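Wasanine Daypack Review: Eight Months of Carrying My Whole Life to the Library

Posted December 10, 2023 by Aranka Kocsis

I bought the Wasanine daypack in April, after the zipper on my old bag gave up on a train platform and showed a lot of strangers my lunch. It cost $183. I'd like to say I thought hard about that number, but I was holding a sandwich and a laptop charger in my bare hands and would have signed anything.

Since then it has gone to work with me, to the library, on two weekend trips and to one wedding, where my sister asked me to please put it under the table. I have opinions.

The zippers

Let's start with these, given my history. They are the best thing on the bag. The pulls are big enough to find with gloves on, and the main zipper goes around corners without that little hiccup where you have to back up and try again. In eight months it has eaten the lining once, and that was me trying to close it over a cabbage.

The side zipper is another story. It opens into the laptop sleeve, supposedly so you can get at your computer without opening the rest. In practice you turn the bag on its side, everything else slides down onto the laptop, and you stand there tugging at it like a vet with a calf. I use the top like everybody else.

The pockets

Wasanine's website is very proud of the pockets. There is one for pens, one for a phone, one for a water bottle and one I have never figured out. It is long and thin and sits flat against the back panel. My friend Gintarė Urbonaitė, who has the same bag, keeps a folding fan in it. I kept a boarding pass in it and found it in October.

The bottle pocket is too shallow. My regular bottle rides along fine until I bend over to tie a shoe, and then it leaves. Wasanine will sell you a strap for this. I used a hair tie.
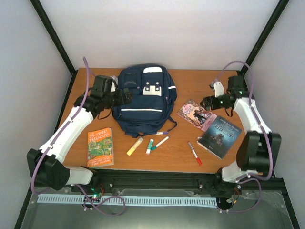

Navy backpack, top handle up.

Straps and comfort

I am not a large person and most packs sit on me like a refrigerator. This one doesn't. The shoulder straps are cut narrow at the top, so they stay off my neck, and the chest strap slides up and down far enough to be useful to people who have a chest. Loaded with a laptop, two library books and a sweater, it's fine for a long walk. Add a third book and it starts to lean left. I've repacked it every way I can think of. It leans left.

The top handle deserves a word. On a lot of bags it's a sad loop of ribbon that cuts your fingers in half. This one is padded, and wide enough to grab without looking. I carry the bag by the handle more than by the straps now, mostly in stores, where I have a bad record with display shelves.

Rain

The tag says "weather friendly," a phrase chosen by someone with a law degree. I have been caught in three real downpours. The first two, nothing got in. The third time I'd left the top open by a finger's width, and my notebook now opens with a sort of crunch. I'm calling that one a draw.

Compared to the others

I borrowed a Sipos for a week before my return window closed. It's lighter and costs $44 less, and the bottle pocket holds a bottle. But the fabric squeaks. Every step, a small squeak, like walking with an anxious mouse. If you live somewhere noisy you might never notice.

The Zutov is the one all the travel people love. It is a beautiful bag with a $344 price tag, and it has a separate compartment for shoes. I own a normal amount of shoes and wear them on my feet. Gintarė tried one in the store and said it made her feel like she should have a better job.

Should you get it?

If you carry a computer and a few books and want something that looks respectable at work, yes, and try to catch it on sale. If you drink a lot of water, look at the Sipos and bring headphones. Wasanine did answer my email about the leaning. They told me to distribute the load evenly.

Rating: four out of five. It gets the last star back when somebody explains the long thin pocket.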